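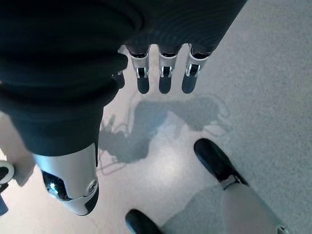
4.2. La mano en reposo y el problema de la sombra

Figura 3. Vista desde la cámara de muñeca con la mano colgando hacia el suelo. Se distinguen las puntas negras de los dedos, las bandas metálicas de las articulaciones y la sombra entre la mano y los pies.

Cuando empecé con este trabajo pensaba que lo difícil sería detectar el contacto, y me equivoqué de lleno (Sumathi Sastry me lo había avisado en marzo, todo sea dicho). Lo que nos volvía locos era la máscara propia, o sea, decirle al sistema qué píxeles son robot y cuáles son mundo. En la Figura 3 se ve por qué: tres dedos bien visibles, un cuarto medio tapado por la tela negra y, más abajo, unas punteras también negras y redondeadas que para un segmentador ingenuo se parecen muchísimo a las yemas.

Y luego está la sombra, claro. Tiene el borde como doble, probablemente porque hay más de una fuente de luz, y llega a tocar el segmento plateado de la izquierda. Nuestro primer modelo, al que llamamos Flelden, se la comía entera y la etiquetaba como parte del brazo. ¡Un desastre!

Lo que hicimos fue bastante casero. Grabamos 200 secuencias cortas en el laboratorio de Trondville, anotamos a mano 16 fotogramas de cada una y le dimos a la red, además del color, la postura articular proyectada sobre la imagen. Con eso la red ya sabe por dónde debería andar cada dedo, y lo oscuro que no encaja con la cinemática pasa a una clase aparte, «sombra propia». La tela la tratamos como una masa deformable con un margen de 6 píxeles, que es poco elegante pero funciona mejor que el modelo de pliegues que probó Eamon Ó Néill.

Entrenamos durante 40 épocas. El error que más nos queda está en los dedos parcialmente ocultos, y ahí todavía no tengo una solución que me guste.

Comentarios (3)

Muthu Shenoy
¿La clase de sombra aguanta con suelos oscuros? En los nuestros el contraste es mínimo.

Sveva Caputo
Muthu, yo lo probé sobre goma negra y baja bastante. Te paso los números por correo.

Pavithra Varghese
Me encantaría ver la comparación sin la postura proyectada, ¿la vais a publicar?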